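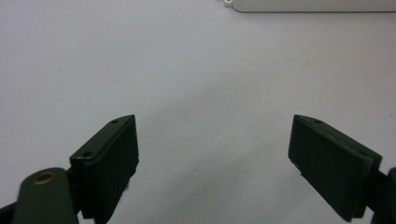

Unit 12: Care of the Home Oxygen Concentrator
Nencombe School of Community Health
Instructor: Manikandan Shenoy

1. Purpose of the unit
Students will learn to inspect, clean and document a stationary concentrator in a patient's home. Reading: Kamath workbook, pages 71 to 78. The practical takes place on Friday in the Stakness room.

2. Air intake and cabinet filter
The compressor draws room air through a foam filter on the cabinet. A clogged filter reduces the air supply and makes the unit run warm. Switch off and unplug the unit before removing the filter. Wash in mild soap and water, rinse, and let it dry fully. Never refit a damp filter.

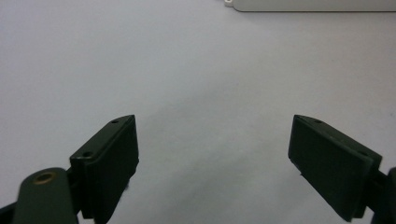

Figure 2. Open gripper, pale gray surface.

3. Tubing and cannula
Check the full length of tubing for kinks, cracks and trapped water. Replace the cannula on the schedule set by the supplier — sooner if it has stiffened or changed color.

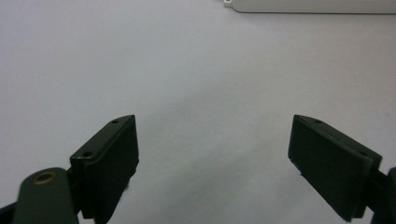
Clean parts must be laid out on a wiped surface before reassembly. Students often judge a surface by its general appearance and skip this step. The pale surface in the last figure looks even at first, yet it carries a few faint specks and smudges. Wipe the whole area and allow it to dry.

4. Records
Enter the hour-meter reading, filter condition and any alarm on form 148. Both students in a pair must sign. Completed forms are due at the start of the next class.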